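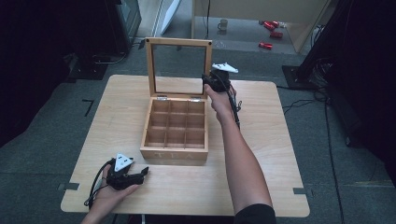 Tea box

A tea box, also called a tea chest or tea caddy in loose usage, is a small lidded container for keeping tea at home or setting it out for guests. The modern form is a shallow box divided into compartments sized for individually wrapped tea bags, often with a window in the lid. It is commonly sold as a descendant of the locked tea caddies of the eighteenth century. The evidence for that descent is thin, and several claims repeated in sales copy and gift guides do not hold up well.

Name and terms

The word "caddy" is usually traced to the Malay kati, a unit of weight. Older English sources also use "canister" and "chest" for household tea containers, and it is often unclear which kind of object a writer had in mind. The large plywood tea chest used in bulk shipping is a different thing altogether, though shops mix up the names freely.

Claimed origins

Popular accounts say that tea was so costly that the lady of the house kept the only key to the caddy. Locks certainly exist on many surviving caddies. Whether the key was really guarded in the way described is harder to show, and the story tends to be told without a source. Locks were also fitted to writing boxes, sewing boxes and other small cases of the period, so a lock by itself says little about the price of what was inside.

A second claim holds that the divided box was first made in 1844 by a Vienna cabinetmaker named Vincze. The date appears in a number of collectors' handbooks, all of which seem to copy one another. Géza Bodnár, who went through 403 dealers' lists and household inventories for his study of small domestic woodwork, found no box by a maker of that name and no divided tea box of any kind before the tea bag came into general use. His sample leans heavily toward wealthy homes, as he admits, and an absence from the lists proves little about cheaper goods. Still, the burden lies with those who repeat the date.

Eighteenth-century caddies did have compartments, usually two or three, for green and black tea. The middle space in some of them held a glass bowl. This bowl is nearly always described as a mixing bowl for blending the two teas, although some writers think it was for sugar. Neither side has produced much beyond a handful of period references.

The modern form

A box with many equal compartments makes sense only for tea in single portions. The tea bag was sold commercially in the United States in the early twentieth century, and individual paper envelopes followed. Boxes with six, eight, nine or twelve sections are now common, in wood, bamboo, metal and plastic. Hotels and offices use them mainly for display.

Effect on freshness

Makers often state that a wooden box "keeps tea fresh." Tea loses its aroma through contact with air, moisture, light and strong smells. A hinged wooden lid without a gasket is not airtight, and a clear window lets in light, which is one of the things tea is supposed to be kept away from. Sealed foil envelopes protect their contents well enough, but they do so in a cardboard carton too.

Benedek Szabó compared 306 bags stored in divided boxes and in closed tins, and reported that tasters preferred the tea from the tins. The trial was small, the tasters knew that storage was being tested, and it has not been repeated. Cedar and other scented woods are sometimes praised for protecting tea - a strange recommendation, given how easily dry leaves pick up smells.

Collecting

Antique caddies are widely collected, and fakes are a known problem. Fruit-shaped caddies in particular have been copied in large numbers. Replaced hinges, new linings and later locks are common even on genuine pieces, and dealers do not always mention them. Divided boxes of the modern type have little resale value, whatever the word "heirloom" on the label may suggest.

See also

Tea caddy
Tea bag
Tea chest
Spice box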